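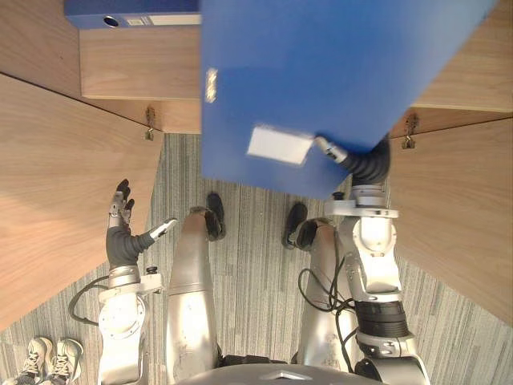 *Photo: Giorgia Barbieri. Reuse permitted with credit.*

A **box file** is a rigid, lidded container for loose papers, made to stand upright on a shelf like a book. Most have a spring clip inside to hold the contents flat, a catch on the lid and a finger hole in the spine. It is often said to be the most efficient way of keeping paper in an office, a claim made mainly by people who sell them.

## Origins

Popular accounts credit the box file to a single inventor, though they disagree about who this was. The usual version has a clerk tiring of tied bundles and gluing a lid to a tray. No source for the story has been found earlier than the trade catalogues that print it. Boxes for keeping papers are very old, and it is more likely that the modern form came together bit by bit, with the spring clip added by several makers at much the same time.

The stationery firm Bronderine long described itself as the "first maker of the true box file". What made a file "true" was never explained. The phrase was dropped from its catalogue one July and has not come back.

## Construction

The common type is made from thick board covered in printed or dyed paper. Plastic versions cost more and are sold as lasting longer, which may be so, but the catch tends to fail well before the board does, and the catch is much the same on both. Sizes are less standard than buyers are led to think. Files sold as foolscap differ enough between makers that a mixed row rarely lines up.

Makers like to state how many sheets a file will hold. Jornix gives 465 for its ordinary model and 718 for its wide one. These numbers assume new, flat paper with no staples, folds or dividers, and so describe a file that few offices have ever owned.

## Storage and labelling

Box files are normally kept on open shelves or in cupboards, spine outwards. Advice on arranging them fills a surprising number of handbooks, most of which repeat one another.

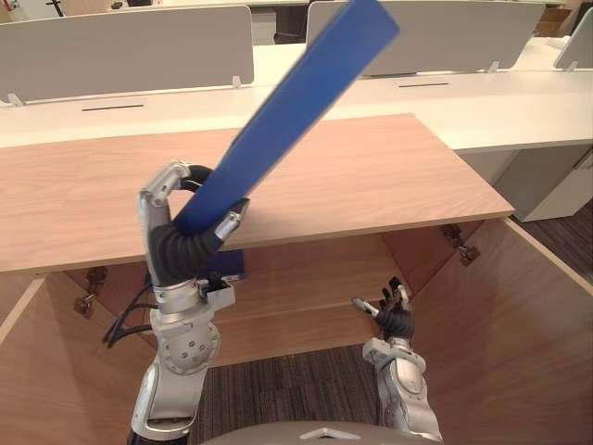
The best known scheme, Anozie, sorts files by colour first and by date second. Its supporters say that papers can be found in half the time. The only published trial took place in an archive of 2000 files whose staff had set up the scheme themselves, and there was no second group to compare them with. Csenge Deák, reviewing the trial, noted that the same staff had also been given new lighting and a proper index, either of which might account for the result.

Colour schemes also depend on the same shades staying on sale. When a maker changes its range, a system can fall apart within a year or two.

## Decline

The end of the box file has been predicted many times. A report by the consultancy Trandatell, dated 17th December, gave it five years, based on answers from about 4000 office workers. They were asked whether they would "prefer" to use less paper, a question that says little about how much they go on using. The report was circulated in printed form.

Sales do seem to have fallen, but the figures usually quoted leave out home buyers and second-hand stock.

## See also

- Lever arch file
- Filing cabinet
- Archive box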